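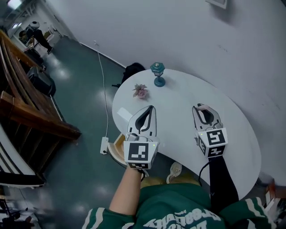

Kidney-shaped table with the teal lamp or candlestick and the pink rose, Clirnstead open day.

We arrived at the Clirnstead open day at 10:35 and parking was already difficult. The hall has 102 stands, and we visited maybe a third of them. My favourite was the display corner of Doležal, a small decor shop from Pisitville. I liked the colour of the lamp or candlestick, a teal one with a lantern-shaped top and a little knob, and the artificial rose beside it has pale green leaves. On the white glossy table both looked very fresh. Entry was 6 dollars and the coffee was good. Next June we would like to come earlier and see also the Rirkier rooms upstairs.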